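Teaching an arm to go looking under the furniture
Saturday notes from the data pile
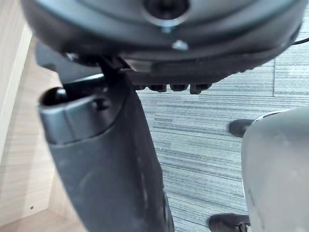 Why I'm so happy with the wrist view

I've been collecting demonstrations for Fanell, our little learning project, since January, and office furniture is my favorite part of it so far! A wrist view gets you right in close with the plate under a chair seat, a bolt head catching the light, black plastic with dust marks and scuffs all over it, and streaky gray carpet going off behind. I could write up a tidy list of shapes for a chair and never come up with half of that.

Our set stands at 3,856 episodes now. The first 700 were all tabletop work (cups, blocks, the usual), and the policy we trained on them was pretty good at tables and hopeless anywhere else. Danai Fragkou looked at the results and said we should go low. So we went low, and I have the knees to prove it.

How a session goes

Tarek drives, I keep the log. Each episode gets one short instruction, written before we start, in words a person would use: "reach under the seat," "back out without touching the post." We used to write them afterward, and they drifted toward whatever the arm had ended up doing. Doing it first is slower but the labels are so much better.

Then we change something. Turn the chair a little, start the arm from the other side, pull the whole thing closer to the desk. Tarek likes to change three things at once and I like to change one, so we alternate (his episodes are more fun to watch, I admit it).

Failures stay in, with a tag. Of the last 400 episodes, 157 have one, mostly for bumping into something on the way out. I was embarrassed by that number until Rawan Mahasneh asked if she could have all of them for her recovery training. Now I get a bit excited when one goes wrong!

Things I'm still fiddling with

Dark parts against dark parts. The underside of a chair is mostly black and charcoal, and I'd like to know how much the policy gets from the edges and how much from the little highlights. Elias thinks a second round with the blinds down would tell us. I've put it on the list.

Also carpet. We have far too much of one carpet in there. If you collect this kind of data yourself and have a good way of mixing up floors without moving to another building, please leave a comment, I'd love to hear it. Next up is the space under the desks.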